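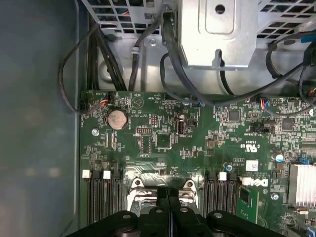 ## 3.2 Condition of the desktop units before sorting

The office computers came to the workshop in Britenby from Ondomville in March, in one lot of 200. Most were tower cases that had stood under desks for years. We opened each case on the bench and looked at the board in place before deciding what to remove. Small wired connectors and the coin-cell battery were noted first, as these are easy to miss once the larger parts are out. Discoloration on a battery was written down but did not by itself rule out a board.

Cables were the slowest part of the work. Black leads often cross between the metal cage and the board, and Willems found it faster to trace each one by hand than to follow the maker's sheet. Screws went into a Vanhove tray marked with the unit number.

Processors were handled as a separate group - they carry most of the resale value in this lot. The load plate is swung open, the chip is lifted straight up, and the exposed socket is checked for bent pins under a lamp. Memory is logged on its own form (Section 3.4).

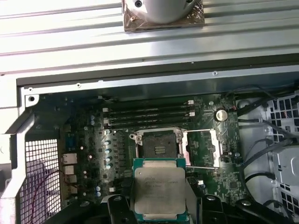 **Figure 4.** Processor below the open socket, with the load plate swung aside and the four memory slots empty.

Chips that passed the visual check were bagged one by one and sent to Gevar for testing. Boersma kept the bench log, which has 732 entries across all part types.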